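Shoes by the door: how we keep the small hall in order

Tips for the home, by Vendula Kopecký

When we moved to Drenstead, the hall of our flat was the first thing that made me angry every evening. It is a narrow hall. Two people can pass in it only if one of them turns sideways, and four people live with us, so you can imagine how it looks at six o'clock. I write down what we do now, after several winters. Some of it I learned from my mother in Irnell, some of it we found out by doing it wrong.

Start by taking everything out

Take all the shoes out of the hall and put them on an old sheet in another room. Sandals in November do not need to be by the door. Put back only what was worn in the last two weeks. The rest goes in boxes, on top of the wardrobe or under the bed, and on each box I write with a thick pen what is inside and for whom. I do this in March and again when the heating goes on.

Wash the floor of the hall while it is free. Behind the rack you will find sand, one glove and possibly your spare key.

The rack and the floor in front of it

A metal rack is easier to keep clean than a closed cupboard, and air can go through it. Ours cost 43 at the shop in Metuvville and it has been there for years without trouble. Wipe the bars with a cloth and warm water with one drop of washing-up liquid, then dry them straight away, or white spots will stay on them. If the rack rocks, fold a piece of cardboard under the short leg.

The lowest level I would always give to the shoes that go out every day. Heavy boots also belong low. Light summer shoes can go to the top, and children should have the level they can reach without climbing.

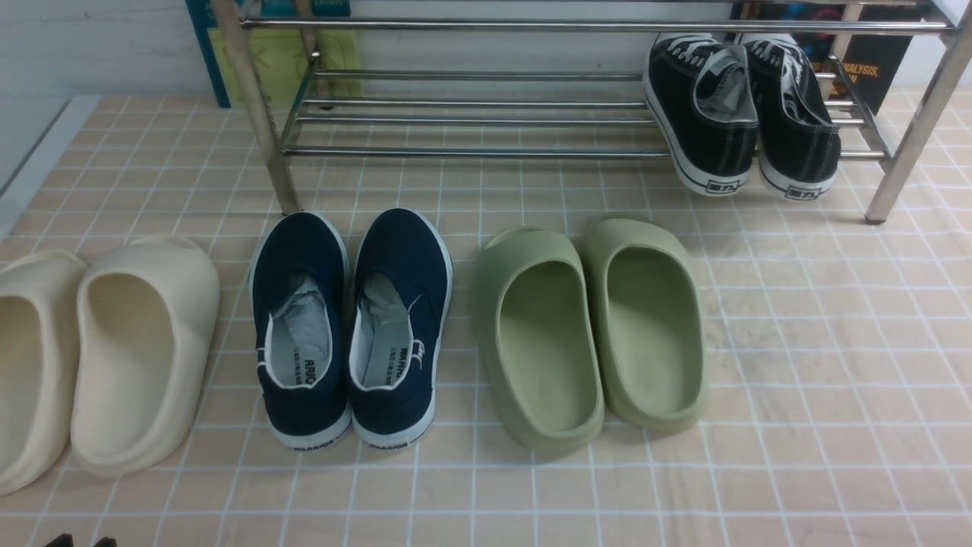
Drying shoes takes more patience than people want to give it. Do not put them on the radiator, the glue becomes hard and the sole can come away. Open the laces, pull the tongue forward and fill the shoe with paper that drinks water well. For the first hours I use newspaper and change it when it feels damp. After this, when I want only to keep the form of a canvas shoe, I take soft tissue paper, the kind that comes in the box with new shoes. Crumple it first and push it well into the toe, as with the navy slip-ons, and let it come up a little in the opening so that you can pull it out easily. Do not press so hard that the canvas becomes tight. Newspaper can leave grey marks on a light lining, so there also the tissue is better.

Slides and slippers

Foam slides are the simplest thing in the house to wash. Put them in a basin with lukewarm water and a little soap, go over the footbed with an old nail brush, rinse and leave them standing on their side. Keep them out of strong sun. My husband forgot his on the balcony one July and afterwards they were one size smaller – he wore them anyway until autumn.

If the pale ones have dark lines on the edge, try a damp cloth with baking soda. Rub softly, the matt surface can become shiny in places if you are too strong with it.

White soles

For rubber soles I mix one spoon of baking soda with a little washing-up liquid until it is like a thick cream. Put it on with an old toothbrush, wait 6 minutes, wipe it off with a wet cloth. Be careful near printed letters or a coloured line on the sole, there I use only soap and water. Canvas shoes in dark colours should not go with hot water at all, the colour goes out and the white edging takes it.

The mat

A mat that you can lift is worth more than a beautiful one. Shake it outside once a week, and if it is a kind that can be washed, do it in the morning so it has the whole day to dry. The floor under it must be dry too before you put it back. We once hurried with this and the smell stayed until Easter.

Against smell in the shoes, put a spoon of baking soda in an old sock, tie it and leave it inside overnight. Mrs Ďurica from the second floor uses dry tea bags instead and says it is the same – I tried it with black tea and it was good for trainers, not so good for my winter boots.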